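Tundex Archival Print Box, Large
Product code 895

The Tundex print box is intended for the long-term storage of mounted and unmounted photographs. It is made from acid-free grey board with metal corners, and holds up to 200 unmounted prints. The lid lifts off fully - it is not hinged.

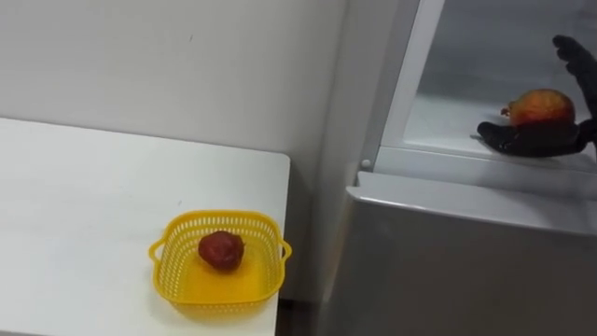
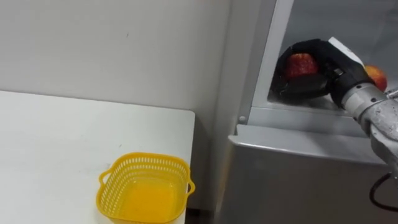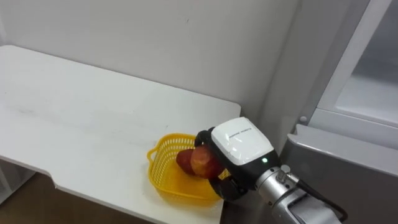 White table beside a plain white wall.

Interleaving tissue is sold separately in packs of 68 sheets. Boxes should be stored flat, away from direct sunlight, and stacked no more than four high.

Orders are dispatched from the Wurilbridge warehouse. Galleries, schools and libraries may request an account by writing to Shayne Dunstan, Institutional Sales. Custom sizes and colours are available on application - please allow six weeks.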